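Section 6: Setting up the fruit crate station

I keep this section separate from the main Triltov guide, so you'll need both open. Everything in it assumes the robot is already on its feet and the Drundar controller has finished its start-up check. If that check threw error 744, go back to Section 4 and clear it first, please!

6.1 Placing the table and crates

1. Put the robot in Hold and keep the stop button in your own hand.
2. Set the first crate on the table, then the taller one farther up.
3. Load the fruit.
4. Drop arm speed to 70 percent for the first run. 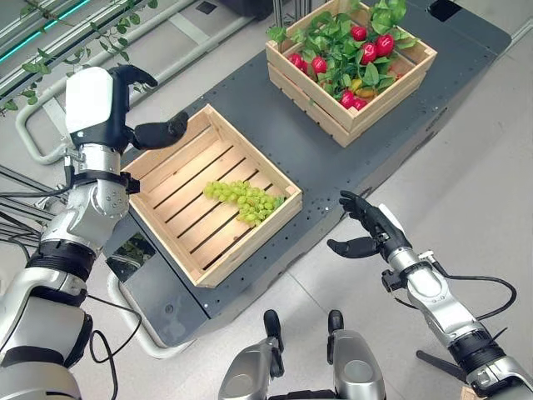
Crate position is where I lose most of my set-up time, so go slow with it. The planner cares a lot about the near edge and hardly at all about the far one. I like to start with low sides nearest the robot, like the crate with the green grapes in it, and save the tall slatted one for when the hands are behaving. Keep both hands above the rim while you nudge things, and check that the cables by the left arm can move without snagging.

CAUTION: Never reach into a crate while the robot is in Run. Hold first, every single time, even if you only want to turn a grape bunch a little.

6.2 First grasp at the display stand

5. Walk the robot to the stand and let it settle with both feet flat.
6. Pick one hand for the job and park the other one open, well away from the crates.
7. Close on a small bunch. Big ones drag on the slats and you'll be picking up berries all afternoon (ask me how I know).

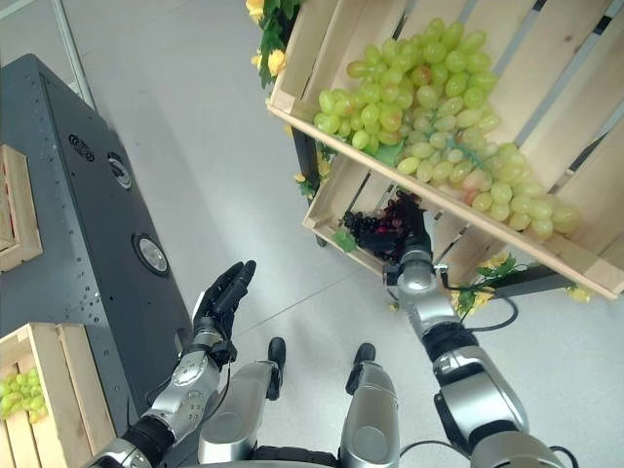

Figure 13. Right hand holding a dark bunch at the lower crate, left hand open.

Note: Leaves and flowers on the crates can confuse the Ojeda vision module. If it keeps aiming at the greenery, retrain it on the bare crate and add the decorations back afterward.

6.3 Checking the fingers

8. Go back to Hold and open the wrist view on the Oller screen.
9. Look over the fingertips and the joint screws. A speck of dust is fine, but wipe the tips with a dry cloth before you calibrate.
10. Run Finger Zero, then save the profile.

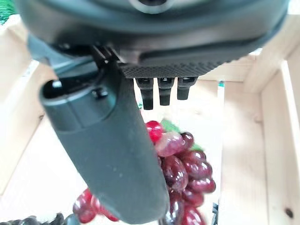
Figure 14. Wrist view over the red grapes, with the long finger's joint screw in sight.

If Finger Zero fails twice in a row, power down and reseat the hand connector before you touch any settings. I changed the offsets first last November and had to redo the whole profile. The connector procedure is in Section 9.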